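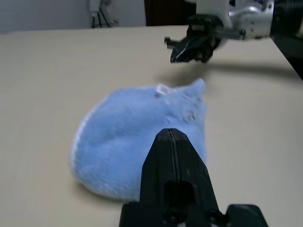
Why does cotton take up so much water?

Cotton is almost pure cellulose, and cellulose holds water very well. The fiber is also hollow inside, so water can enter it as well as stay between the yarns.

Household Textiles, Unit 2: Fibers and Washing
Notes by Omolara Akinola, 28 November 2024

Please read pages 1 to 14 of the Davance reader before class. We will use the Usunwood samples again, so bring your sample cards.

Polyester takes up very little water. It dries fast, but it keeps body oils, and for this reason sports shirts may smell even after washing. Wool is a special case – it can hold a lot of water vapor and still feel dry on the skin.

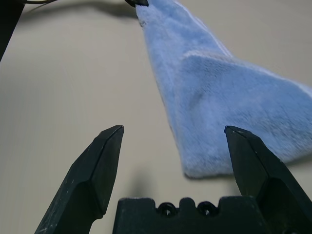 What is the difference between shrinking and felting?

Shrinking happens when yarns that were stretched in the factory relax in water. Felting happens only with wool and other animal hair, when the scales on the fibers lock together. A felted sweater can't be brought back to its old size.

Color and dye 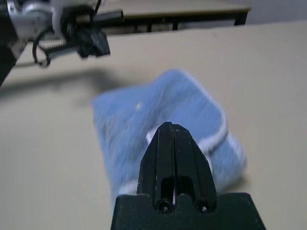
Reactive dyes make a chemical bond with cotton, and direct dyes only sit in the fiber. To compare them, wash a dyed piece with a white one and look at the white one after. Pale shades lose less dye that we can see. A light blue like the cloth on the table here would be a poor choice for the test, and a dark navy or red is better. Write down the water temperature and the name of the detergent each time.

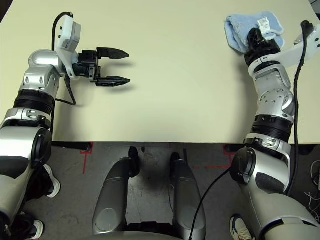

Homework

1. Find the care labels of two garments at home and copy the fiber content.
2. Explain in your own words why the symbols are different, or why they are the same.
3. Read the Cisneros chapter on bleach. Skip the table with the old symbols – we come back to it in June.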